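Kitchen and Table Tips for People Who Record Robot Demonstrations

by Aarti Vashisht

I keep this page for the operators at our workshop in Lerkevitz, and for anybody else who sets tables for a robot to learn from. Most of our tasks are kitchen tasks: put the cup on the tray, take the sponge from the tray, fold the cloth, close the lid. The programming people have their own pages. These are the housekeeping tips, which I collected slowly and partly by mistakes. I write them in the order in which I remember them.

Wash new dishes before the first use. New plastic cups often have a thin film from the factory and the fingers slip on it. One wash with dish soap in warm water, then dry with a cloth which does not leave fluff. If you wash the cup in the middle of a recording series, the grip changes and the early examples do not match the late ones. So wash before the series or after it.

Take the price stickers off completely. For the glue which stays behind, rub with a little cooking oil, wait ten minutes, then use soap. A sticky spot on a cup will hold to the finger pad when the gripper opens, and the cup travels up with the hand and falls over. We lost one full morning in June before we looked under the cup.

Use trays with a low rim in the beginning. A high rim looks safer, but new operators come down too fast and hit it with the fingertips. When a person can make 16 good placements one after another on a low tray, I give them the deeper one.

To keep a tray from sliding, cut four small pieces of shelf liner and put them under the corners. If the tray has round ends, put them a little more to the inside. Do not use double tape on a varnished table. It takes the varnish with it, and the Gallagher tables were not cheap.

Change the start position every time, but change it a little. Our first set for the tray task had 377 examples and in almost all of them the cup started at the same place, since the operator was tidy and liked it so. The trained system was very good at this one place and poor everywhere else. Now we move the cup by the width of a hand, turn it, and sometimes start it near the edge. Please also move the things which are not part of the task. A plant or a whisk beside the work is useful, if it does not stand at the same spot for the whole week.

Do not clean up the background too much. For some time I asked everybody to empty the shelves and to stay away from the cameras. Then we took the system to the Drirunau kitchen, where people walk by all day, and it had much trouble. Now colleagues may sit and work behind the table as usual. I only ask that they do not lean over the table during a recording. 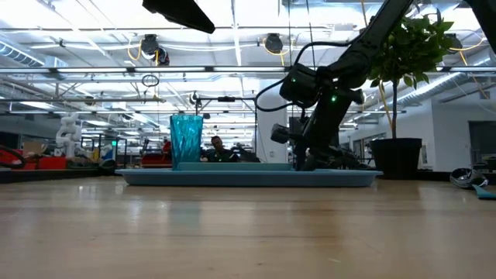

Go slowly for the last few centimeters. The big movement from the rest position can be quick, but close to the object I want the operator to breathe once, look, and then close the fingers. For flat things, approach at one end and not at the middle, as the middle has no free side to hold. If the thing lies against the rim, it is allowed to push it a little first. Such a push is a good example too, please keep it.

Mind the shine. Glossy wood and glossy plastic reflect the ceiling lights, and with some camera angles the edge of the object disappears. I do not want the reflections all removed, a real kitchen has them. But do look at the camera picture before you start, and if you yourself cannot find the edge of the object, turn the table a little.

Keep the failed tries, in a separate folder. From the last 3000 recordings we put 69 there, and they were helpful when we wanted to teach the system to try again after a missed grip. Write one line with each: "slipped", "wrong height", "operator sneezed". Long notes are not read by anybody.

Wipe the finger pads at every coffee break. A damp cloth is enough, no alcohol on rubber pads, they become hard. Check at the same time that the cables still have enough loop at the wrist and do not pull when the arm is stretched out.

Stop before you are tired. After two hours the movements become small and lazy, and the system learns these too. We change operators at 11 and again at 3, and the person who stops does the washing up or the labels in Zudance.

If you have a good method for wet sponges, please write me. Ours drip into the tray, and I have not found a solution which I like.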